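Flenard Parcel Service: Frequently Asked Questions
Last updated 12 Oct 2026

Who may use the service?
The Flenard Parcel Service is open to all residents and businesses with a registered account. Registration is free of charge and may be completed online or at the Skulitberg counter. Proof of address is required.

What are the opening hours of the Skulitberg counter?
The counter is open Monday to Friday, 9 am to 5 pm. It is closed on public holidays. Extended hours apply from November until the end of the calendar year and are posted at the entrance.

What is the maximum weight of a parcel?
Standard parcels must not exceed 13 kilograms. Heavier consignments are accepted as freight and must be booked through the Chow depot at least two business days in advance.

How should items be wrapped?
All items must be enclosed in a rigid outer carton, with cushioning on every side. The sender is responsible for adequate packaging, and claims for damage may be declined where these requirements have not been met. 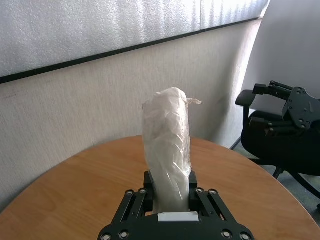
Cylindrical items such as candles, jars and rolled documents are subject to the same rules, and additional care is advised. A single layer of thin white plastic, bunched over the top and twisted into a tail, is classed as inner wrapping only. Loose ends should be folded down and taped before the item is placed upright in its carton. Mailing tubes are accepted without a carton provided that both end caps are sealed.

Which items are prohibited?
Flammable liquids, aerosols, live animals, cash and perishable food may not be sent. The full schedule of prohibited goods is available at either location. Lithium batteries are accepted only when installed in the equipment they power.

How long are uncollected parcels held?
Parcels are held for 30 calendar days – after this period they are returned to the sender at the sender's expense. Extensions cannot be granted by telephone.

How is a claim lodged?
Claims must be submitted on Form 367 within nine business days of delivery. The original packaging should be kept until the claim has been finalised. Deliveries made by our regional partner, Lerkance, are covered by the same form.

Can a delivery address be changed after lodgement?
An address may be changed once, before dispatch, through the account page. Changes after dispatch incur a redirection fee.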